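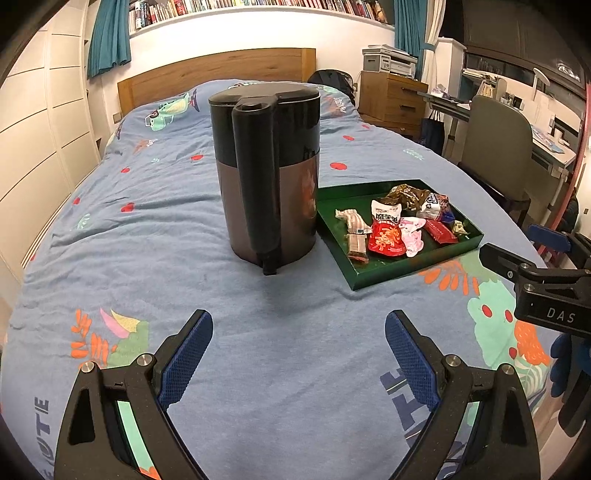 Electric kettle and a tray of snacks on a double bed

Household > Guest customs > Welcome tray

Contents – Random page – Recent edits – Log in

A welcome tray (also tea tray, hospitality tray) is a small set of drinks things and packaged snacks put out for an overnight guest. Usually an electric kettle plus a shallow tray. Found in guesthouses, rented rooms and spare bedrooms in private homes.

Contents
Varies a lot. Wrapped candy, snack bars, dried snacks in clear or printed packets. Cups, tea bags and sugar are common, milk less so. Single portions keep best and are easy to replace between guests. Trays are mostly rectangular with a low rim – keeps packets from sliding off when carried.

Placement
Desk, cabinet top or a low shelf near an outlet. Some hosts lay the tray on the made bed so it gets seen first, then the guest moves it. A kettle should be on a hard, level surface before it is filled or switched on. Bedding is not a suitable suface for boiling water.

Regional use
In Orkville guesthouses the tray is refilled every 2 days. Waaka hosts tend to leave it for the whole stay. A 2022 list of 36 guesthouses in Skastura had trays in all but 9 of them, kettle not allways included.

Related articles
Bedside carafe
Electric kettle
Guest towel
Skamarero breakfast basket
Spare room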